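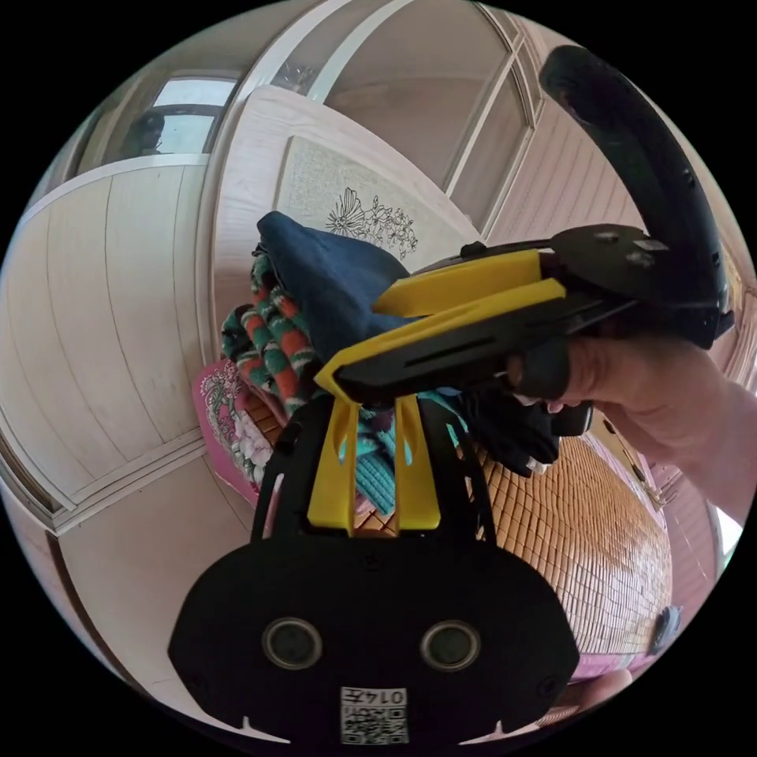 *A right hand round the black trigger section, yellow fingers pointing left.*

# The Golta Nenarska wool duvet, one full year in

October 2026

I have been meaning to write this up since spring, when a few of you asked what I'd replaced my old feather duvet with, and I kept putting it off because I wanted to get a whole year out of the thing first. Anyone can love a duvet in its first fortnight. I wanted to know what it was like in a heatwave and in that horrible damp stretch at the end of winter when the bedroom window runs with water every morning.

So, a year. And I love it! I've got a few grumbles too, which I'll come to.

## What it is

The Nenarska is a wool-filled duvet with a cotton cover, made by Golta, a small firm that does bedding and not much else. It's quilted in long channels instead of squares. The filling is carded sheep's wool at 444 grams per square metre in the winter weight, which is the one I bought, and there's a lighter summer version with ties so you can fasten the two together. I didn't get the summer one. I'll talk about that as well, as it's the question I get most.

I bought mine at Krajčí, the bedding shop at the bottom of Brovanska, the one with the very steep steps. It came to 4,000 crowns for the single. They'd have posted it for another 560 and I was too mean to pay that, so I carried it up the hill on my shoulder in a drawstring bag, stopping at every bench. If you're ordering a double, pay for the postage.

## The first week

It smells. I'd rather say so at the top than have you find out on your first night. Wool bedding smells of sheep when it's new, a sort of warm, greasy, barn-ish smell, and if you stick your nose right into it there's no pretending otherwise. I hung mine over the banister with the landing window open for a couple of days before I slept under it. By the end of the second week I'd stopped noticing, and I don't think that was only me getting used to it, as my sister came to stay and she has a nose like a bloodhound and said nothing.

The other surprise was how flat it is. Coming from feathers I was used to a great cloud of a thing that you could sink both arms into, and the Nenarska looks more like a thick blanket when you shake it out. I remember standing there with it half in the cover thinking I'd been had. Then I slept under it on a night with frost on the cars and woke up warm to the toes, with the heating off.

It drapes, is the best way I can put it. Feathers sort of hover over you and leave little tunnels of cold air at the shoulders, and wool lies down along you like a sleepy dog. If you turn over a lot it comes with you.
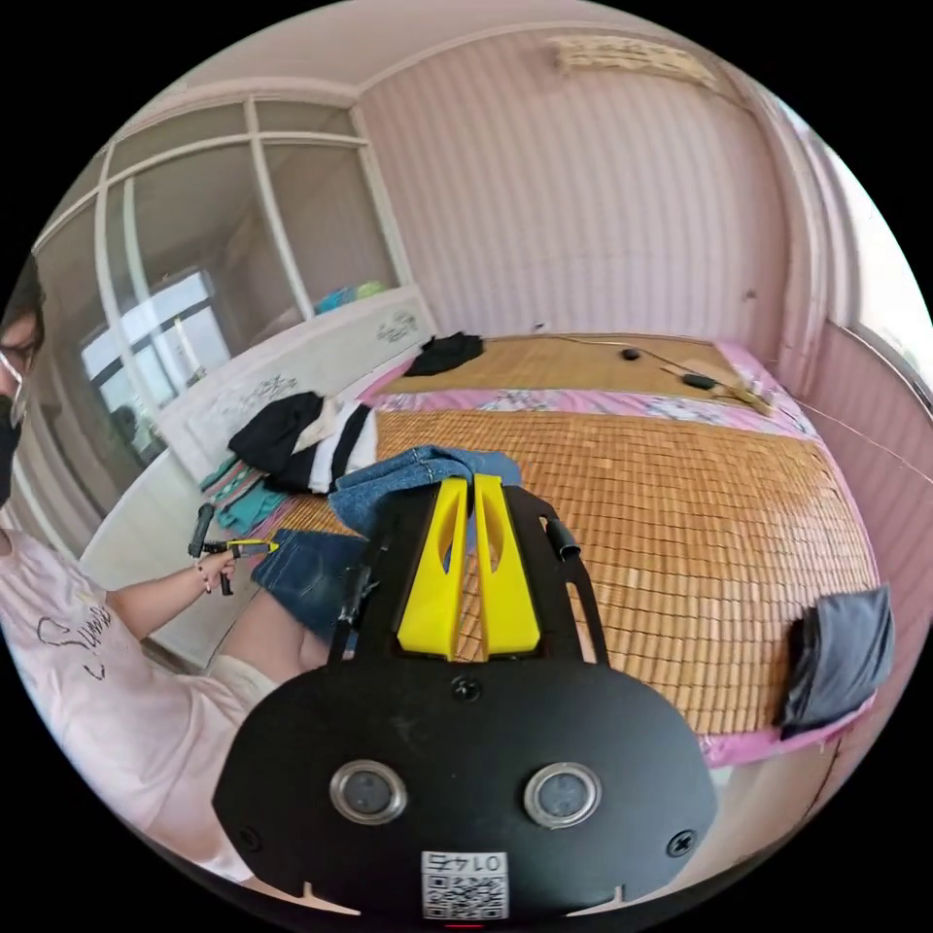
*Yellow fingers side by side, with the bed beyond.*

## Warm, but not boiling

My trouble with the old duvet was never being cold. I'd go to bed freezing, get properly warm within minutes, and then wake up in the small hours drenched, throw the whole lot off, and wake again an hour later with icy feet. I did this for years and thought it was just how I slept.

With the Nenarska I've had, I think, a handful of nights like that in the whole year, and most of those I had a cold. The wool seems to take up the damp and let it go again so that you never get that clammy feeling where the cover sticks to your shins. I'm not going to pretend I understand the ins and outs. There's a leaflet in the bag that goes on about fibres at some length and I used it as a bookmark.

Summer was the real test. I kept the winter weight on right through, out of stubbornness and also because I'd spent my bedding money, and it was far better than I'd expected. On mild nights it was fine. On properly hot ones I folded it down to my waist and slept under a sheet, as I'd have done with anything. If your bedroom is under the roof and bakes all day, get the summer weight too, or get the summer weight first and see how long into autumn it takes you. Mine faces north and has thick walls, so bear that in mind when you read me being smug about July.

## Looking after it

You can't put it in the washing machine. For some people that will be the end of the matter, and fair enough! If you have small children or a cat who is poorly a lot, I'd look at something else, or buy a good thick cover and a waterproof layer to go with it.

What you do instead is air it. The label says to hang it outside on a cool, slightly damp morning, which I thought sounded like folklore, but it does come in smelling of nothing at all and feeling a bit plumper. I do it every month or so when I remember. I spilled half a cup of tea on one corner in March and sponged it with lukewarm water and a drop of wool wash, then dried it flat over two chairs — it took ages, a day and a half at least, and there's still a faint ring on that side. It's inside the cover, so I only see it when I change the bedding.

Keep an eye out for moths. Golta put a little cotton bag of cedar shavings in with it and I keep that in the drawstring bag when the duvet isn't in use, which it nearly always is. I haven't seen a single moth but I do check the seams when I change the cover.

## The grumbles

The corner loops are too small. There are loops sewn in so you can tie the duvet to the inside of its cover, and they're such mean little things that I couldn't get any normal tape through them. I ended up threading them with kitchen string and a darning needle. Without them the duvet slides down to the foot end of the cover, worse than my old one did, and I'd call that the one real fault.

It's also heavy. I like that, it feels like being tucked in, but my mother tried it for one night and gave it straight back. She said it was like sleeping under a coat. If you've always liked a weightless duvet and only want something less sweaty, try one in a shop first. Krajčí have a bed made up at the back and they don't mind you lying down on it with your shoes off.

The cotton cover on the duvet itself rustled for the first few months. It was a small, papery sort of rustle. It's gone now, or softened to where I can't hear it, but a light sleeper might mind.

And the sizes are a touch narrower than the covers I already had. There's a hand's width of empty cover down one side of mine. Measure your covers before you buy, especially if they came from somewhere abroad.

## How it's held up

Very well. The wool has settled a bit, and in the channel that runs down the middle I can feel where it's thinner than at the edges if I pinch it between finger and thumb. I can't feel it when I'm lying underneath. None of the stitching has gone. There's been no fluff working its way out through the cotton, and after years of finding feathers in my hair at work I can't tell you how happy that makes me.

Shahnaz Herath, who reads this blog and has had the older Nenarska for six winters, wrote to me after I mentioned mine in passing. Hers had gone flat in the middle by the fourth and she sent it back to Golta to be re-carded. They open it up, tease out the wool, add a bit if it needs it and sew it shut again. She was without it for three weeks and says it came home as good as new, with the cedar bag refilled. I haven't needed that yet but I'm very pleased it exists.

## Would I buy it again?

Yes, and I'm going to, for the spare room, once I've saved up. I'd get the summer weight and the winter weight this time and the ties to go between them. I'd also pay the postage, having learned my lesson on the hill.

I did look at cheaper wool duvets before this one and slept under a borrowed one for a couple of nights. It was warm enough, but the filling had bunched into ropes along the stitching and there were bare patches you could hold up to the light. That might have been old age or bad luck. The Nenarska has never done it.

If you've got the double, I'd like to hear how you get on with the cover sliding, and whether the loops are any bigger. Leave a comment below. Next time I'm doing pillows, and I have opinions about buckwheat.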